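Lacey Crabtree
01/08/2020

1/ Notes on book loss in rotating library boxes for primary schools. The usual way of reporting it hides more than it shows, and I have now sat through enough end-of-cycle meetings to want this written down in one place.

2/ Setup: the Bloxham boxes go to 36 rural schools. Each school keeps a box for one term, then passes it along a fixed route. Storybooks and early readers only, no textbooks. Textbooks sit on the school's own inventory and follow different rules.

3/ At the last full audit the register listed 1,304 copies. We could physically locate 1,027 of them. The gap is 277, or a little over a fifth of the stock. That is the figure that went into the report, under the heading "lost."

4/ "Lost" is one word for at least four different states: at a pupil's home, in the wrong box, worn out and thrown away by a teacher, or never delivered in the first place. The fixes have almost nothing in common.

5/ Wrong box is the cheapest to fix. Adjacent schools on a route swap copies whenever siblings or cousins attend both. If you audit box by box on different days, a copy can be missing from two lists and present on neither. Freeze the route, audit every box in the same week.

6/ Worn out is the one that gets misread. A reader that has fallen apart did its job. Teachers throw it out and say nothing, as the form has no column for it. Howard Cropper added a "withdrawn" column to the Stendow forms and the reported losses there dropped in the next cycle with no change in anybody's behavior.

7/ On durability: the paper is rarely the weak point. Most of our early readers are 70 gsm, which is thin, and the pages hold up. The staples go first. They rust in humid storerooms, the center spread comes out, and the rest follows within a term.

8/ What works for us: a second line of stitching through the fold, waxed thread, three holes. It takes a few minutes per copy with an awl. Tape over the spine looks better on day one and is worse by the end of the term because the adhesive creeps and the books stick together in the box.

9/ Never delivered is awkward. Packing lists are usually typed from the purchase order, so a short shipment from the printer becomes a "loss" at the school. Count into the box, have a second person sign, and staple that sheet inside the lid. Don't reuse the purchase order.

10/ At home is the category people worry about. Some programs respond by banning overnight loans. I would look at borrowing records before doing that. In our data the boxes with the strictest rules had the cleanest shelves and the lowest circulation. A box with no losses and no loans is storage.

11/ Fines: we dropped them. Families who couldn't pay kept the book and kept the child away from the box. Replacement is now budgeted as a running cost, same line as chalk.

12/ Software: we tried Takik for the register. Fine on a laptop, poor on a shared phone, and it assumes one barcode per title where we need one per copy. We went back to a ruled notebook with a copy number inked inside the front cover. The notebook gets typed up once a term.

13/ Copy number format, for those who asked: route letter, box number, sequence. Keep the school name out of it. Schools merge, boxes move, and relabeling is a week of work. Trurkum used school names and is still cleaning up.

14/ Timing: don't audit in December. Storerooms are locked, the teacher with the key has traveled, and whatever you record as missing will be back on the shelf when classes resume.

15/ Suggested reporting lines, to replace the single loss figure: located, on loan, withdrawn, misrouted, short-shipped, unexplained. Only the last one should be called a loss. Publish circulation next to it.
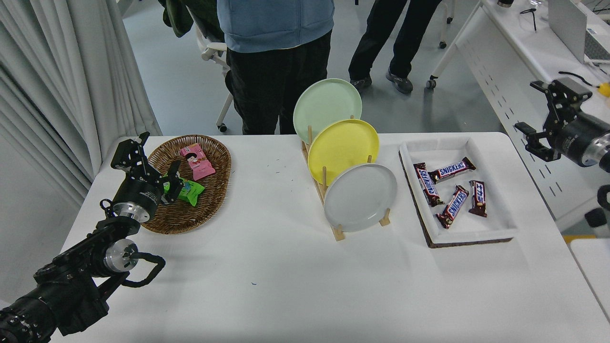
16/ Still open: how to record books shared between readers on a single loan. The notebook shows one borrower. Teachers tell us that a popular title passes through several hands before it comes back. If you have a form that captures this without adding work for the teacher, please send it.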